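Fewer demonstrations, better chosen: a result from the Nullach group

One of the questions readers send us most often is how many demonstrations it takes to teach a robot arm a simple tabletop job. The Nullach manipulation group spent the spring on a narrower version of it. They wanted to know whether a small set of hand-held gripper recordings, picked with some care, could train a policy as well as a large set taken as it came. Their report went out to partner labs in June, and the short version is that picking helps a good deal, though less than they had hoped on the harder tasks.

The data was collected without a robot. A person holds a gripper with a wide-angle camera fixed to it, does the task by hand, and the video plus the tracked motion of the gripper become the training example. Anyone who has used an UMI-style setup will know the routine. The full pool in this study came to 1,016 demonstrations, all of them on a table with small household things on it, such as bottles, cups and trays.

The group then trained three kinds of policy. The first used the entire pool. The second used 100 demonstrations drawn at random. The third also used 100, chosen by a selection step they call Rosar. All three were run on the same arm, with the same fingers and the same camera mount as the hand-held tool, so that the view at test time would be close to the view in the recordings.
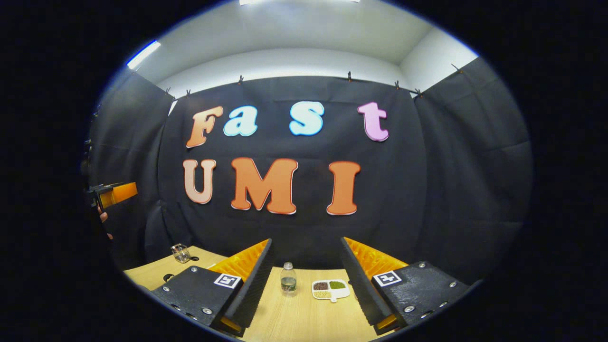 Coetzee

Rosar works on the gripper's path through space and mostly ignores what the camera sees. Each recording is reduced to a short list of poses, from the start of the approach to the moment the fingers close. Recordings that follow nearly the same path are grouped, and the method keeps a few from each group. It also throws out any recording where tracking was lost, even for a moment. That last rule sounds harsh, but the group found that short tracking gaps did more damage in a small set than in a big one, where they were mostly averaged away.

On plain pick-and-place with a bottle, the policy trained on the selected recordings matched the one trained on the full pool. The random set fell behind both. Its usual failure was a late approach: the arm came in at a good height, stopped short, and closed the fingers too early.

Tasks with a second step went less well. When the arm had to pick something up and then set it down in a marked spot, the full pool was still the best choice on every test. The selected set came second. The authors think the reason is simple enough. Rosar looks only at the path up to the grasp, so it has no way of knowing whether it has kept enough variety in what comes after. They have started on a version that covers the whole recording, and it is already slower to run by a wide margin.

A few practical points from the appendix may be useful to people collecting their own data:

Marker checks at the start of each session caught most of the bad calibrations. The group had been doing them only at the end.

Soft ribbed fingers change shape a little under load, so the measured gripper width and the real contact width are not the same. They corrected for this with a small table of values – one per finger pair – and did not try to model it.

Recordings from people new to the tool were kept by Rosar more often than expected. New users take odd routes, and odd routes end up in groups of their own. Whether this is good is left open. In the bottle task it seemed to help, and in the placing task it made no clear difference.

There are limits worth noting. All the test runs used one arm and one table height. The comparison between the selected and random sets was repeated with 3 random draws, and the spread between those draws was larger than I would have liked. The report says so plainly and gives the result for each draw, so readers can judge for themselves.

The lab at Gondham is now repeating the bottle task with its own recordings and a different arm. Their first runs are planned for after the summer, and the selection code will be shared with other partner labs once its install notes are finished. Groups that want to try it before then should write to the newsletter desk, and we will pass the request on.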